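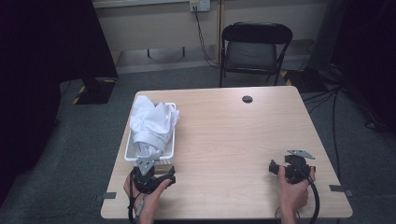
A white cloth in a small white basket.

Turnley Outlet Centre, Clundby
End-of-Season Clearance: Frequently Asked Questions

When does the clearance begin?
The clearance opens on Thu 1 March and runs for 4 days. Doors open at the usual hour.

Which stores are taking part?
Most fashion, footwear and homewares stores at the centre are participating, including Pluvetti in Shop 321. A full list is available at the Customer Service Desk.

Does the sale apply at the Pickering centre?
No. Pickering will hold its own clearance in September.

Can I combine a sale price with a gift card or member discount?
Turnley gift cards are accepted as payment at all participating stores. Member discounts do not apply to items already marked down, unless the ticket states otherwise.

Is there a limit on purchases?
Pluvetti limits customers to 2 pairs of any one shoe style. Other stores may set their own limits, which will be displayed at the counter.

May I return a sale item?
Each store's own returns policy applies. Please keep your receipt. Your rights under consumer law in relation to faulty goods are not affected.

Can items be put on lay-by?
Lay-by is not offered on clearance stock.

Where can I park?
The Clundby Road car park has 407 spaces and is free for the first two hours. Accessible bays are located beside the north entrance.

Whom do I contact with a complaint?
Please speak first with the store manager. Unresolved matters may be referred in writing to Centre Management.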